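Stakmont hand gripper – demonstration and open day

Stakmont is a gripper which you hold in the hand. It has two fingers with soft pads, and it is made for recording household tasks that a robot arm shall learn later. We offer it for sale and for rent.

Weight: 463 g
Delivery: with 3 spare pairs of pads
Price: 1,095 euros, without tax
Deposit for rent: 500 euros

You are welcome to try it before you decide. Our next open day in Morkport is on 28/09/2020, from ten o'clock. Deolinda Valente will show how to open and close the fingers, and after this every visitor can work with the tool alone. Please bring a small object from your home if you wish.

For groups we also make the demonstration at your place. In May we did this for the company Wonus, and the visit took one morning. We need only a normal room – bedroom, kitchen or office – and some blankets or clothes to handle.
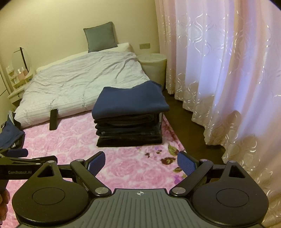

The visit is free of charge inside Morkport. For other towns we ask only for the travel costs. To reserve, write to the Sethi sales office and tell us how many persons will come.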